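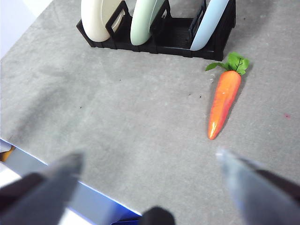 Three plates in a black dish rack.

Why I want the shared kitchen back

When I moved to Sirilville, I rented a room in an old building with one kitchen for the whole floor. I did not like it in the first month. There was always a pot of another person on my burner, and the good knife was never in its drawer. Now I live in Cluvport, in a new building where every small apartment has its own kitchen, and I think we have lost something with this change.

The builders say that people want privacy. I believe them, I wanted it too. But a private kitchen in a small apartment is a costly thing. My rent is 800 a month, and a good part of the floor is taken by a stove I use for 2 meals a day, both of them short. In the same building there are 60 such stoves. In the evening I can smell the onions of my neighbors through the wall, and I do not know their names.

In Sirilville I knew everybody's names, and also who was sick, who had found work and who was angry with the landlord. I learned most of my English at that table. A language class gives you grammar, but for the word "leftovers" you need a person who is offering you some.

Of course there were quarrels about washing up. I was in several of them and I was not always right. Still, a quarrel about a dirty pan is a small price, and we knew how to finish it by dinner.

The city is now discussing the plans for the old Antwi warehouse, and the drawings again show only closed apartments. I ask the planners to keep one floor different. Give it smaller rooms, lower rent and a large kitchen with two sinks and a long table. Let people choose it if they like. I would put my own name on the list, even with my bad memories of the burner.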